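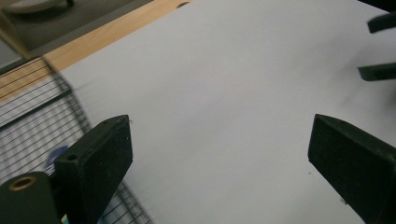

Figure 2.1 The two fingers of a gripper over a tabletop, with a wire-mesh basket to the left.

Chapter 2
Can machines do the chores yet?

In this chapter you will learn:
why a task that takes a person a moment can be hard for a machine
how to break a chore into smaller parts that can be tested
what people mean when they say a robot "can do" a job
how to read a claim about household or shop-floor robots

2.1 A simple job

Suppose you are asked to tidy a table. There is a basket on it, and the things lying about should go into the basket. You would probably start before the person had finished asking. You would not measure the table or ask how heavy each thing was. If something slipped, you would pick it up again and carry on with whatever you were thinking about.

Washing machines, lifts and bread slicers have been with us for a long time, and so have the robot arms that weld car bodies. All of these do useful work without a person guiding each movement. What they share is that the work comes to them in a known form. The clothes are already in the drum. The car body stops in the same place as the one before it. Clearing a table does not have this form. The basket may be anywhere, the objects may be of any shape, and some of them may be lying partly under others.

Engineers call the first kind of setting structured and the second kind unstructured. Most homes are unstructured. Shops, hospital stores and small workshops fall somewhere between the two. Much of this chapter is about that middle ground, as it is where new machines are usually tried first.

2.2 Breaking the job down

Picking up a single object and putting it in a basket can be divided into the following stages:

Find the object and work out which way it is lying.
Choose where to hold it.
Move the gripper there without knocking anything else.
Close on the object with enough force to hold it.
Lift it and carry it over the rim of the basket.
Let go at a height and angle that will not damage it.
Check that it has been left where it should be.

Each stage has its own ways of failing. A camera may mistake a shadow for an edge. A thin box may turn between the fingers as it is lifted. A mesh basket causes trouble of its own, because a camera sees partly through the sides, and the objects behind the wires appear as broken patches of colour. People sort this out by eye with hardly any effort. A vision program has to be given, or has to learn, some way of telling the wire from what lies behind it.

Failures also add up. If a machine gets each of seven stages right nearly every time, the whole job will still fail more often than any one stage does. Exercise 3 at the end of the chapter asks you to work this out for yourself.

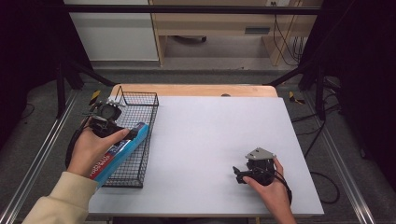 Figure 2.2 Two hand-held grippers in use. A long blue box is being held over the rim of the basket with the left one.

2.3 Showing the machine

There are two broad ways to get a robot to carry out stages like these. The older one is to write instructions for each. This works well in a structured setting and has the advantage that, when something goes wrong, an engineer can usually find the line at fault.

The newer one is to record people doing the job and use the recordings to train a program. In Figure 2.2 the movements are being made by a person's hands, but the objects are touched by grippers. That matters. Bare fingers can roll an object, feel its weight and pinch it at several points. A gripper with two jaws can do much less, so a recording made through such a gripper shows only actions that a similar one on a robot arm might be able to repeat.

A large number of recordings is needed, and they have to differ from one another. In a trial at the Darwish warehouse in Hilolgate, a team led by Hadi Farah recorded 1216 attempts at moving packaged goods from a bench into baskets. The first program trained on them did well with the baskets where they had always stood. When the baskets were turned sideways it did badly. The team had kept them facing one way throughout, out of habit, and the program had learned that habit along with everything else. They went back and repeated part of the work with the baskets moved after every 24 attempts.

2.4 What counts as "can do"?

Claims about robots are often made with a short film. A film shows that a thing happened at least once. It does not show how many tries were needed, who set out the objects, or whether a person was standing by with a stop button. When you read that a robot can load a dishwasher or restock a shelf, four questions are worth asking.

How many attempts were made, and how many succeeded?
Were the objects and the room new to the machine?
How long did it take, compared with a person?
Who put things right when it failed?

The last question is easily missed. In the Hilolgate trial the arm, a Clukero model fitted with Flitetti grippers, needed help about 15 times in a shift. Most of these were small matters, such as a box dropped just outside the basket. Even so, a member of staff had to stay close enough to notice, and for those hours could not be sent to the loading bay. The manager counted this as a cost. The engineers at first did not, and the two groups spent some weeks disagreeing over whether the trial had gone well.

So the answer to the question in the chapter title depends on the chore and on how much help is allowed. Machines can move familiar objects between known places for long periods – warehouses already rely on this. They can be taught to handle a fair range of less familiar ones, slowly and with someone nearby. A machine that could be left alone in any kitchen, with any mess, would be a different matter, and Section 2.7 looks at what it would require.

Key terms
Structured setting: a workplace arranged so that objects arrive in known positions.
Unstructured setting: a place where the position and kind of objects cannot be known beforehand.
Gripper: the part of a robot, or of a hand-held tool, that closes on an object to hold it.
Demonstration: a recording of a person doing a task, used for training.

Before you read on
Choose a chore you did this morning and write down its stages, as in Section 2.2. Mark the stage you think a machine would find hardest. Keep your list, as you will need it for Section 2.5.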